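The Achterberg button factory opens its doors every November, and this time I got there before the coffee ran out. Floltthorpe turned up in force — it was raining, and the tour costs 3 dollars.

We started in the dye room, which smells like a swimming pool with a grudge, and moved on to sorting. The Satex line makes 70 shades of white. I was shown 16 of them and saw one.
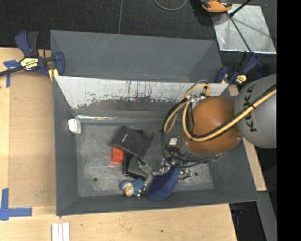 *Photo: Achterberg open day*

Metal gets scuffed in a place like this, and so do shoes. The gift shop closed at 4, with me still outside it holding a coupon.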